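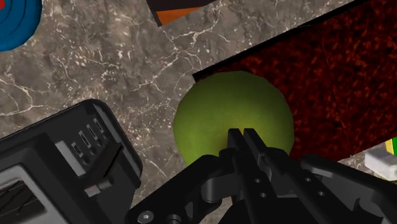
Contact lens rewetting drops: worth it or just salt water?

Forum: Eye Health > Contacts and Dry Eye

tillg
Posted in June, 9:40 pm
My lenses feel like sandpaper by late afternoon. The optician's shop sold me a bottle of Brodirska drops and told me to use them 3 times a day. Two weeks in and I can't tell any difference. Is there anything in these besides salt water and a nice label?

Nolte_G
Depends on the bottle. Plain saline rinses the lens and is gone in minutes. The ones with hyaluronate hang around longer. Read the back and see which you've got.

tillg
Says sodium hyaluronate, pretty far down the list. So in theory I have the good kind.

joscha_o
"In theory" is right. I went through a whole shelf of these, Engelhardt and Skenach included, and the only thing that changed was my bank balance. What helped was wearing the lenses less. I cut back by two hours and the scratchy feeling went with it.

Nolte_G
That's you, though. I wear mine at a screen all day and I notice when I skip the drops. I don't buy that they're all useless.

joscha_o
Did you ever try swapping them for plain saline without knowing which was which? Me neither, but I'd bet on a tie.

S.Thiele
How old are the lenses, Till? And do you rub them when you clean them, or only soak? Deposits feel exactly like dryness and no drop is going to fix that.

tillg
Monthlies. Only soak. The box said no rub.

S.Thiele
I'd ignore the box. Rub and rinse with your solution (never tap water) for 20 seconds a side and start a fresh pair. If it still feels gritty after 7 days, have someone look at your lids and the fit before you buy another bottle.

eichhorn_l
Agree with having it looked at. The clinic in Brirnholm checked my tear film and it took less time than reading this thread. And if you get pain, redness or light hurts, lenses out and call the same day.

joscha_o
No argument there. Still not buying drops.

tillg
Fresh pair going in tomorrow. I'll keep the bottle in the drawer and see if I miss it.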